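4.2 Session Logs and Rule Lookups

The second part of the study looked at how often players stopped a session to check a rule, and what they did once they had stopped. Earlier work on tabletop roleplaying has mostly relied on interviews held after play. Players tend to forget short pauses, so interviews give a poor count of them. We used written logs kept by one member of each group during play.

Three groups took part, named here after the settings they played in: Etier, Urerier and Brosard. All three used the same core rules, published as the Sarpong system, with a different setting book for each group. The Etier book is a short one and adds almost no rules of its own. The Urerier book adds a travel system and a set of weather tables. The Brosard book replaces the magic chapter of the core rules completely, which means that players who know the core rules well still have to learn that part again.

Each group played 40 sessions. The log keeper wrote down every lookup, the rule being checked, who asked for it, and how it ended. A lookup was counted when play stopped and someone opened a book, a printed sheet or a file. Questions answered from memory were left out, even when the answer was wrong. Across the three groups the logs hold 1,534 lookups.

We sorted the lookups by the kind of rule involved. Combat rules came first in every group, as expected, with movement and cover making up most of these. Magic came second in the Brosard group and third in the other two. Equipment was checked more often than we had planned for, mainly for carrying limits and the cost of goods in towns. Social rules were hardly checked at all. When players wanted to persuade or deceive a character, the game master usually named a difficulty and asked for a roll. 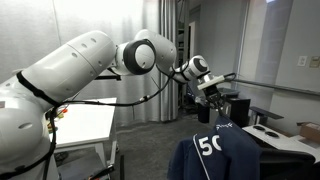 Figure 3. White robotic arm with a parallel gripper mounted below the wrist.

Lookups ended in one of three ways. In the first, the rule was found and applied as written. In the second, the rule was found but the group chose to do something else. In the third, the search was dropped and the game master made a ruling. We had set a limit of 10 minutes on a search before the log keeper marked it as dropped, but few came near the limit. Most groups gave up much sooner than that - often as soon as the first page they turned to did not help.

Dropped searches were more common late in a session. The logs do not say why. Tiredness is one likely cause, but late scenes are also more often fights or chases, where players are less willing to wait. Since we did not record the type of scene for every lookup, we cannot separate the two.

The groups also differed in what they did after a ruling. The Urerier group kept a sheet of past rulings and read from it when the same question came up again. Entries on that sheet were treated as rules from then on, including a few that went against the printed text. The Etier group kept no such sheet and sometimes ruled the same case in different ways. No one in that group raised this as a problem in the logs.

One limit of this method should be noted. The log keeper was also a player, and a keeper who is busy with a turn may miss a short lookup. The counts are best read as a lower bound. Section 4.3 compares the logs with the marked copies of the core rules that the groups returned in June.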